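Plastic cups for a small shared kitchen, which ones survive?
Forum: Home and Kitchen > Dishes and Storage

Mutia
Hello all. I am looking after the drinks corner in a small office kitchen and I want to replace the glasses. We broke too many of them on the tile floor since November, and the last one went into the sink drain. Now I want plastic, in different colors, so each person can remember which cup is theirs during the day.

My questions: does the color stay after many washes? Does the plastic keep the smell of juice or coffee? And is a tall cup a mistake, when people reach over the table to take something behind it?

I do not want to spend a lot. My limit is 30 dollars for everything.

Soler
Color stays if you wash by hand. In the dishwasher mine became dull on the outside after one winter. The inside was fine, only a little scratched from spoons.

For coffee I would say no. Plastic keeps the smell, and hot drinks are not pleasant to hold in a cup without a handle. Keep ceramic mugs for this and use the plastic for cold things only.

Etora
I disagree a bit with Soler about the dishwasher. If you put them on the top rack and do not use the hot drying, they are good for years. I have the same ones since my daughter was in kindergarten and she is now taller than me. What really ruins them is the rough side of the sponge.

About tall cups: yes, they fall. Choose a wide base or put them at the back.

Femov
I can share what I use. My cups have a rolled rim, so they are comfortable for the mouth, and they are a little narrower at the bottom than at the top. I keep them along the wall, and the drink goes in front where there is space to open it and pour.
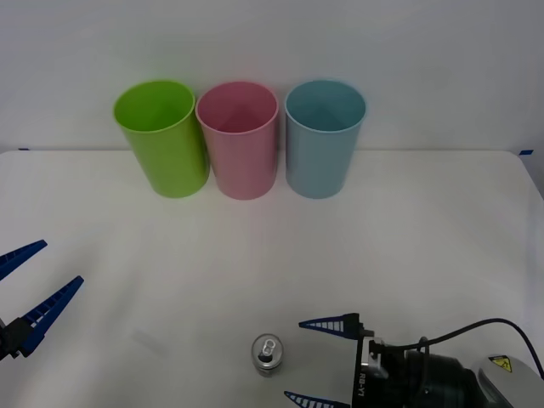
Answers to the questions of Mutia, from my own use:

1. Color. I wash by hand with the soft side of the sponge and I see no change. The pink is the one I was worried about, but it is still nice.

2. Smell. Orange juice leaves nothing if you rinse the same evening. Tomato juice I do not recommend.

3. Falling. They are light, so an empty one falls easily when a sleeve touches it. With a drink inside it is much better.

Mutia
Thank you Femov, this is very near to what I had in my head. The green, pink and blue are easy to tell apart, also for my colleague who has trouble with some colors? I should ask him first. Do you leave them with the opening up all the time? I was taught to keep cups upside down because of dust.

Femov
When I am going to use them, opening up. For the night I turn them over on a towel. If they stand upside down directly on a table after washing, the water stays inside and they smell closed in the morning.

Soler
Upside down is a bad idea even on a towel, in my opinion. The towel becomes damp and then you have the rim of the cup on a damp towel all night. Buy a small rack with pegs. It is cheap and the air goes through.

Etora
A rack with pegs takes half of the counter! In a small office kitchen I would never do it. Dry them with a cloth, put them in the cabinet, finished.

Soler
In an office no person dries anything with a cloth. I worked in three offices and I know what I am talking about :)

Mutia
Soler is right about my office, I am sorry to say. Maybe I try the rack, but a narrow one which can hang on the wall - there is a free place beside the window.

One more thing. If I give cans and people share them, is one can enough for more than 3 cups? I would like to order the small size so that nothing stays open and becomes flat.

Etora
Small cans are for one person, or two if they are polite. Order the normal size if you want to share.

Femov
I agree with Etora here. And do not fill these cups to the rim, leave the width of two fingers. The soda makes foam and then you are cleaning the table again.

Mutia
Understood. I will ask my colleague about the colors and order this week. I will write again when I know how the rack is.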